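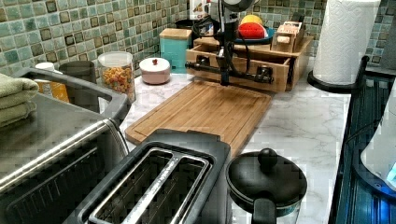 I get a lot of mail about how science advice works in government, mostly from people who've gone to a public hearing or read a report and come away confused. I spent years writing briefing notes for a provincial ministry and now I write this site instead (better hours!). These are the questions that come up most. Last updated July 20, 2024.

## What does a science adviser do all day?

Reads, mostly. Then boils down what they've read for someone with far less time. When I was doing it, a typical request was "can we have two pages on nitrates in well water by four o'clock," and the two pages had to say what's known, what isn't, and how much it would matter if we were wrong. There are also a lot of meetings where you sit against the wall and hope you get asked something you can answer.

## Do politicians have to follow the advice?

No, and I don't think they should have to. An adviser can tell a minister what a lower speed limit is likely to do to injuries. Whether that's worth the longer drive for everybody is a decision for someone who can be voted out. What bugs me is when a minister makes a choice on cost or politics and then stands at the podium and says the science made them do it. If it was the budget, say it was the budget.

## Can I read the advice that was given?

Sometimes. Published reports are easy, and your legislature's library will usually help you find the old ones. Briefing notes are harder. You can file an access to information request, but advice to ministers is often blacked out, at least in part. Ask for the background material and the data as well as the note itself, because those tend to come through in better shape. And keep your date range tight! My first request as a private citizen covered "all records" on a topic and I got back 767 pages, a good chunk of them calendar invites.

## What was the Brurard consultation, and why do you keep bringing it up?

Fair, I do go on about it. Brurard is the town where I live, and in February the council asked residents about changing how we treat our drinking water. There were 247 written submissions, and I read every one of them over a couple of very long weekends. Lots were thoughtful. Plenty were the same form letter with a different name at the bottom. The staff summary gave the whole lot a paragraph and a half, and the technical report it leaned on wasn't posted until after comments closed. I don't think anyone was being sneaky. It was still a lousy way to do it, and I've said so at the microphone.

## Do form letters count for anything?

They get tallied, so a bit. One letter in your own words about your own well, your own kid's school or your own farm gets read properly, though, and staff will quote it. If you only have ten minutes, write four sentences yourself and skip the template.

## Who pays for the studies?

All kinds of people, and you should always look. The Brurard report was done by Skelex, a consulting firm the town hired. Hired doesn't mean crooked. I look for whether the question was set before the work started, whether the data are attached, and whether anybody outside had a go at it. A study paid for by industry that shows all its numbers can be more useful to me than a university one that doesn't.

## A poll says most people support something. Should I believe it?

Find the sample size and the exact wording. A decent random sample of 1,000 people will get you within 3 points or so, nineteen times out of twenty. A web poll that anybody can click on tells you who felt like clicking. Wording matters even more, I'd say. "Do you support clean water?" is going to do very well.

## How do I get on an advisory panel?

Watch for the call for applications on your town or province's website, and apply even if you don't have a science degree. Many panels keep seats for members of the public and have trouble filling them. The one I sit on, for the Honorato watershed, has 5 public seats and two were empty all last year. It's one evening a month and the reading is heavier than they let on. They do cover parking.

## Are you with a party?

Nope. I've voted for three different ones and been annoyed by all of them. I don't take money from any, either.

## Will you look at my council's report?

If it's under fifty pages and you're not in a rush, send it along and I'll try. I'm partway through the Garico landfill study right now, so expect a wait.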